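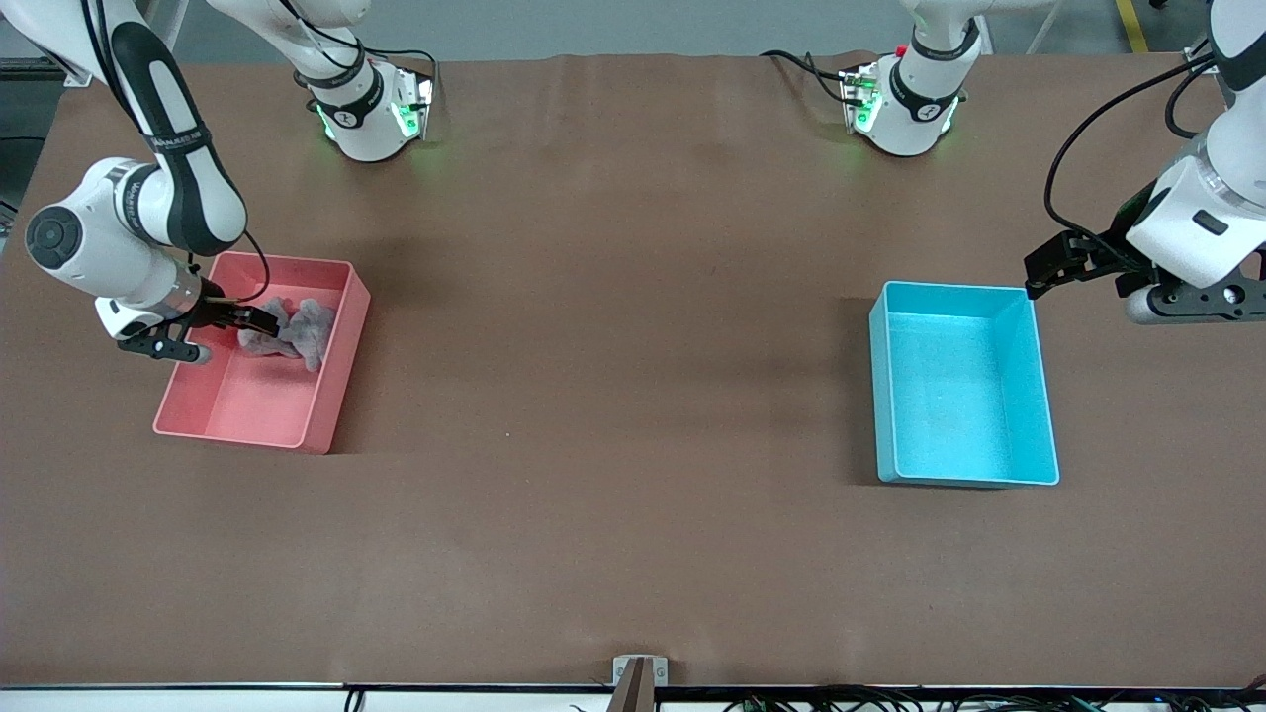 My sister was of the opinion that you can't win a night train, and she repeated it the whole way up the hill to Prelldale station, puffing, with the sandwiches in one hand and her shoes in the other. You can ride one, she said, or miss one, and we were well on our way to missing this one.

But I had won it! I had the letter. The Mavovia Night Line was making its last run over the mountains before the bridge closed, and 200 tickets had been drawn out of a barrel at the Sydorenko bakery, and two of those tickets were in my coat. I was eleven years old and I had never won anything, unless you count the goldfish.

The train was still there. Oh, it was a beautiful thing. Dark green, with brass handles worn pale from all the hands, and a long yellow window in every car, and steam coming off somewhere underneath even though the engine was a diesel (the heating pipes, my sister said, who knew things like that and told you). The conductor punched my ticket with a star. My sister's he punched with a plain round hole, and she looked at it for a long time.

"Why does she get a star?"

"Youngest rider," he said. "There's only the one."

I've still got it. It's in the tin with the buttons.

We had the top and bottom bunks in the sixth car, and I took the top before anybody could discuss it. There was a little net for your things, and a reading lamp the size of a plum, and if you lay on your stomach with your chin on the sill you could see straight down into the dark where the river was. Every so often a farm went by with one light on. I waved at all of them. I figured somebody might be up with a cow.

At 10 the dining car opened and everyone crowded in at once. You have never heard such a racket. Two old men had brought accordions without telling each other, and they turned out to know completely different songs, and they played them anyway, one at each end of the car, so that if you stood by the soup you got both. The soup was beet and dill. I had three bowls. A woman in a fur hat told the whole table she had been born on this train, between one tunnel and the next, and that her mother had wanted to name her after the tunnel and been talked out of it. Her husband said it was the wrong train. She said it was the right train and he had the wrong wife, and they both laughed so hard she had to take the hat off.

My sister danced with a boy from the third car. She'd put her shoes back on for it.

Then the lights went down, all of them together, and the conductor came through in his socks saying, "Bridge, bridge, come and see the bridge," very softly, as if it might hear him. We pressed up against the windows, the whole dining car leaning to one side, soup and all. The accordions quit. The train slowed until I could feel each piece of rail go under my feet.

There were 1,137 steps in the iron stair down to the river from that bridge. It was written on a plate by the track, and the conductor said the number out loud as we passed it, the way you'd say the name of somebody you used to work with. And the moon came out! It really did, it slid out from behind the ridge just then and lit up the water and the girders and all our faces in the glass, with our mouths open. I could see the shadow of the train down on the river, windows and everything. I waved, and I looked for a tiny arm waving back, and I'm still ready to swear I saw one.

"Don't breathe on it," my sister said. "I can't see." But she had her hand on top of my head, and she left it there.

On the far side the lights came up and someone started to clap, and then we were all clapping, at a bridge, at midnight, and the woman in the fur hat was crying and eating a bun at the same time. One accordion started. After a minute the other one found the tune and came in behind it, a little late on every note, and it was the best music I'd heard in my life.

I meant to stay awake until morning. I had a plan for it, with peppermints. The next thing I knew there was pink light on the ceiling and my sister's face level with my bunk, her hair flat on one side, holding out half a sandwich.

"All right," she said. "You won it."

I ate the sandwich lying down and watched the orchards come.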